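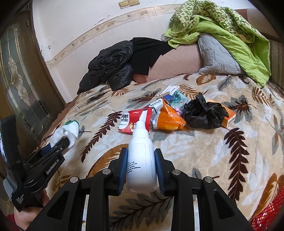 White plastic bottle with a pointed tip and a printed label.

Bivine Household Safety Office
04/03/2024
Thread: storing and discarding household liquids. Please share with tenants and neighbors.

1/ The Bivine guidance on household liquids has been revised. It applies to glues, cleaners, oils and personal care liquids kept in the home. Residents of Tukeck and Cheng are covered by the same text.

2/ Keep every liquid in the container it was sold in. Do not pour cleaners or solvents into drink bottles, even for one afternoon. Where a label has come off or can no longer be read, treat the contents as hazardous.

3/ Store containers upright, with caps closed, on a shelf that children cannot reach. Bedrooms and stairwells are not suitable for long-term storage. Bleach and ammonia products must be kept on separate shelves.

4/ The Wuteo drop-off site accepts up to 40 containers per household per visit. No single container may hold more than 2 gallons. Paint is taken at a different window; please follow the signs from the east gate.

5/ Empty bottles that held soap or shampoo may go in regular recycling. Bottles that held solvents may not, and should be brought to Wuteo with their caps on.

6/ A printed copy of the guidance will be mailed to 3000 addresses in Cheng. Tukeck residents may pick one up at the front desk of the Bivine office.

7/ The drop-off site will close for four days in July for paving work. Dates will be posted on this account. Questions about business waste should go to the permits desk, as the household program cannot accept it.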